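# Nornville Amateur Golf Scores

Hole-by-hole scores from the Nornville Shield, typed up from the paper cards and tidied into a shape that a spreadsheet or a short script can read without complaint.

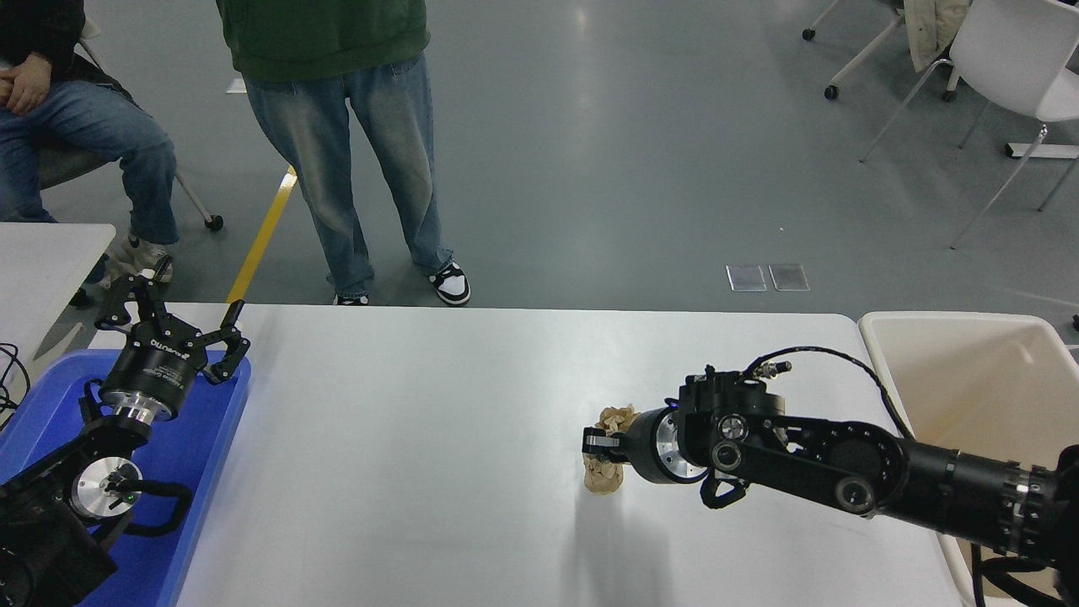
## What you'll find here

The Shield is a 36-hole strokeplay event for club golfers, played over two rounds on two courses, Nolard and Shakya. Nolard is the older of the pair, short and fiddly with small greens, and Shakya is the longer one up on the hill where the wind gets at everything. Each player goes round both, and the lower total wins. If you have ever stood by a scoreboard wondering how a person who was four shots clear at lunch managed to finish sixth, this is very much the data for you!

There are 12 editions of the tournament in the set so far. I started with the most recent one and worked backwards, so the early editions are the newest part of the files and have had the fewest pairs of eyes on them. Please do be a little gentle with those.

| File | Contents |
|---|---|
| `players.csv` | one row per player per edition, with handicap on the day |
| `rounds.csv` | one row per round, with gross, net and tee time |
| `holes.csv` | one row per hole played |
| `courses.csv` | par, stroke index and yardage for each hole |
| `notes.txt` | oddities, arguments and things I couldn't read |

## Columns in `holes.csv`

- `edition` – a plain number starting at 1
- `player_id` – matches `players.csv`, and stays the same from one edition to the next where I'm sure it is the same person
- `course` – `nolard` or `shakya`, always lower case
- `hole` – 1 to 18
- `strokes` – as written on the card, penalties included
- `putts` – often blank, as plenty of people never write them down
- `flag` – blank if all is well, otherwise a letter (see below)

The flags are few and I have tried to keep them that way:

- `c` the figure was corrected on the card and initialled
- `u` the figure was hard to read and I have given my best guess
- `x` no score was returned for the hole
- `99` never appears as a real score. In the first version I used it to mean "missing", and one kind person wrote to ask who had taken ninety-nine shots at the Shakya fifth. Missing scores are now simply blank, and the `x` flag tells you so.

## How the cards were typed up

Every card was typed in twice, with a decent gap between the two goes, and the two versions were compared by a script called `compare.py` in the `tools` folder. Where they disagreed I went back to the card. Where the card disagreed with itself (the holes adding up to one total and the player having written another), I kept the hole scores as they stand and put the written total in `rounds.csv` under `total_as_signed`. For anything to do with who won, use the signed total. For anything to do with how people played a hole, use `holes.csv`. The two columns differ more often than you might expect, nearly always by a single shot.

Vivek Ahuja worked out the matching of players across editions, which was a miserable job in places. There are fathers and sons with the same initials, people who changed clubs, and one person who entered under a nickname and was only found out by his handwriting. Where we couldn't settle it, the two entries have separate numbers and a line in `notes.txt`.

## Things to watch out for

**The Nolard eleventh.** It was a par four in the first five editions and has been a par three ever since. `courses.csv` has an `edition_from` and an `edition_to` column for this very reason, so please join on those as well as on the hole number, or your averages will come out very strange indeed.

**The washed-out round.** In the seventh edition the Shakya round was stopped for rain and never restarted. The Nolard scores alone decided it. Part-finished Shakya cards are included with `x` flags on the unplayed holes.

**Handicaps.** They are copied from the entry sheet and nothing has been recalculated. The highest handicap allowed changed a couple of times, and the rules for each edition are in `notes.txt`.

**Tee times.** These are the times on the draw sheet, so a player down for 8.10 may well have gone off at 8.40 if it was a slow morning.

## Getting started

If you only want a look, open `rounds.csv` in whatever you like and sort by `gross`. To rebuild the summary tables:

```
python tools/compare.py
python tools/summary.py --edition all
```

The summary script is named Skokora in some of the older comments, after the halfway hut at Shakya, where most of it was written over bacon rolls. I keep meaning to tidy those comments up. It is the same script.

## Licence and credit

Use the data for whatever you please, including teaching, and change it as you need. A mention of the Nornville Amateur Golf Scores would be lovely but isn't required. Players are listed by number only. If you played and would like your rows taken out, open an issue with your edition and tee time and I'll see to it, no questions asked.

## Corrections

Corrections are very welcome, particularly from anyone who still has their own half of a card. Please give the edition, the course and the hole, and say what you think the figure ought to be. Small fixes go straight in, and anything that would alter a finishing position goes in `notes.txt` first so other players have a chance to answer.

Still to do:

- [ ] second typing of editions 1 and 2
- [ ] yardages for the old Nolard eleventh
- [ ] find the missing draw sheet for edition 4
- [ ] rename Skokora in the comments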